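Home Projects People Reports Contact

Gresar Handheld Grippers: Setup and Upkeep
Student project report, Danai Fragkou and Kári Kárason

3. Keeping the pair alive

We were given the Gresar pair in September, along with a one-page manual that covered the power button in great depth. Everything in this section we learned by getting it wrong first.

The jaws drift. After 25 open-and-close cycles from cold, the left unit reported itself closed with a gap you could post a letter through. Kári blamed the firmware and I blamed Kári. The culprit was a grub screw on the jaw carrier, which had been backing out a little with every squeeze. A dab of threadlocker fixed it, and we now check both carriers before each session.

Cables were the other regular grief. Each gripper has its own, and if it pulls tight the wrist turns without the operator noticing. We let both trail off the near side of the table with plenty of slack. The check object is a clear plastic bin, on the theory that anything able to grab a see-through tub by the rim can be trusted with the rest of the cupboard. 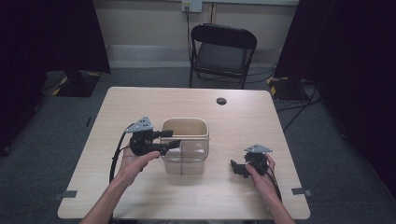 4. Re-zeroing procedure

Close the jaws on nothing and read the encoder. Ours should sit at 1,044 counts, give or take 18. Open fully and it should read 2,085. If either number is off, check the grub screw before touching the software — we lost most of an afternoon doing it in the other order.

Next, check the bolts on the perforated grey plate. They're metric, whatever the label on the Thorlacius tool kit claims. Finger-tight plus a quarter turn is enough. Kári's preferred torque was higher, and we have since ordered a new plate.

Save the zero under the unit's own name. Left and right will happily accept each other's files.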